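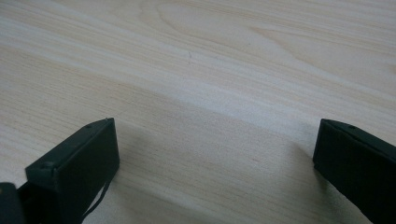
Fig. 1. Gripper open over the bare tabletop, with its own shadow across the wood.

Teaching a gripper to pick up pegs (and what the shadow had to do with it)

Semester project report, Robotics Elective, Groltbridge campus

So the task we picked was pegs. Plain clothes pegs, the wooden spring kind, picked up off a table and dropped into a bowl. Xue and I wanted something that sounded easy enough to finish in one semester and I still think that was a sensible way to choose, even if our first three weeks went almost entirely on things that weren't pegs.

The setup first. We used a hand-held gripper with a camera on it, so you do the task yourself with the tool in your hand, over and over, and the recordings become the training data for the arm in the lab. We liked this a lot more than the joystick station, which both of us tried in week one and were terrible at. With the hand-held one you just reach out and grab the thing. My wrist got sore by the end of a long session but I never once had to think about which axis was which.

What we were asked to do

The elective brief was to collect our own demonstrations, train a policy on them with the course code, run it on the arm and write up what changed between runs. Lorraine Henare, who takes the lab classes, was pretty clear that she'd rather read about a run that failed and why than look at a video of one that worked. She wrote that on the whiteboard in week two and it stayed up there all semester. We took her at her word, as you will see.

Collecting the demonstrations

We ended up with 287 usable demonstrations. We threw out 77 more, and I want to spend a bit of time on those, as they taught us more than the good ones did.

A lot of the rejects were from our very first afternoon, when we were both trying to be quick. You get into a rhythm, and you start closing the gripper while your hand is still moving down, and it feels smooth when you're doing it but it looks like a blur on playback. The peg is beside the fingers and then it's in them and there's hardly anything useful in the middle. Xue noticed this first. She was going through the recordings at home and sent me a message that just said "we have to slow down", and she was right. After that we made ourselves stop above the peg, line up, go down, close, lift. It felt silly, like miming, but the playback was so much easier to follow!

The rest of the rejects were a mixed bag. Some were pegs that pinged away when the finger caught the spring side. A few were me bumping the bowl. One whole batch went in the bin when I forgot to run the calibration after lunch, and I would like it noted that I owned up to this before Xue found it.

We split the collecting between us, swapping over whenever one of us got sloppy. I'm left-handed and Xue isn't, and we did wonder whether that would show up in the data. It did a bit. My approaches come in on more of an angle. We left both in, hoping a mix would be better than a single habit, but we never tested that properly and I don't want to claim it.

Starting position

This was an argument between us for longer than it should have been. I wanted to start each recording with the gripper wherever it happened to be, so the data would have lots of variety. Xue wanted a fixed start, fingers open, low over a clear patch of the table, same every time. We tried mine first. The trained policy would sort of drift at the beginning, as if it was making up its mind, and on some runs it just kept drifting until the time limit.

Then we did it her way and the drifting mostly stopped. Fig. 1 is pretty much the view I mean: fingers apart, bare wood in the gap. I've looked at so much of that wood grain by now that I could draw it for you. In later sessions we loosened it a little and allowed a start anywhere in the near half of the table, which gave us back some of the variety without the wandering.

The shadow

Right, this is the part I'm most keen to write up.

The table is pale, and the gripper and its hardware throw a soft grey shadow right into the area you're working in. Neither of us thought about it. You don't, when you're standing there, your brain just edits it out. But our second trained policy had this very odd behaviour where it would come down quite confidently and close on nothing, with the peg sitting a little way off. It did this in the morning sessions and hardly ever in the afternoon ones.

We blamed the calibration (see above, a fair suspicion). Then we blamed the pegs, and swapped to a new packet. It was Lorraine who asked what time of day we had collected the data, and the answer was afternoons, all of it, we both have a stats lecture in the mornings. With the blinds open the light comes from a different side before lunch and the shadow falls somewhere else. Our best guess is that the policy had learned to treat the edge of the shadow as a kind of guide for how low it was, which is fair enough, I suppose I'd do the same. I should say it's a guess. We didn't have the time to do the sort of test that would prove it.

What we did do was go in on a Saturday and collect a fresh lot across the whole day, blinds open, blinds closed, overhead lights on and off, one lot with a desk lamp that Xue carried in from home on the bus. Then we trained again with everything together. The closing-on-nothing problem got a lot rarer. It didn't vanish, and it still turned up now and then when the lamp was on its own.

We also talked about putting down a darker mat so the shadow would matter less. Another pair in the class did that and were happy with it. I was a bit stubborn on this one, I wanted it to work on the table we had, and looking back the mat would've saved us a weekend.

Running it on the arm

We ran four versions of the policy on the arm. I'll be quick about the first one: it drifted. The second closed on nothing, as above. The third, trained after the Saturday session, picked up pegs reliably if they were lying flat and on their own, and I did a small dance. The fourth was the third with some extra demonstrations of pegs lying on their narrow side, which are horrible to grab, even by hand.

The fourth version was better on the narrow ones and slightly worse on the easy ones, and we couldn't explain that. Xue thinks the extra recordings were rushed, as we made them in the last week with the next group waiting outside. I think we just needed more of them. We agreed to put both opinions in.

Two pegs touching each other beat every version. It would go for the gap between them, every time, very politely.

Things I'd do differently

Watch the recordings on the same day. We let ours pile up in the first fortnight and by the time we noticed the blur we had an afternoon's worth of it.

Write down the blinds. I mean it! We kept a nice tidy log with the session, who was holding the gripper and which packet of pegs, and there was no column for light. There is now, and Lorraine has asked if she can use our log sheet for next year's class.

Change one thing at a time. Between the second and third versions we changed the lighting, the packet of pegs and the starting area all in one go, so strictly speaking I can't tell you how much of the improvement came from which. We were in a hurry and excited, and it's the biggest hole in this report.

Get a stool. The table is at a bad height for me.

What's left

The data and the log sheet are on the class drive in the folder called Potadberg (a name Xue gave it in week one for reasons she won't share). If anyone wants to carry on with it, I'd start with the touching pegs, and I'd collect those slowly, over several days, with the blinds in every position you can manage. I'll be around the lab until the end of February if you want a hand, and the bag of pegs is in the second drawer under the bench.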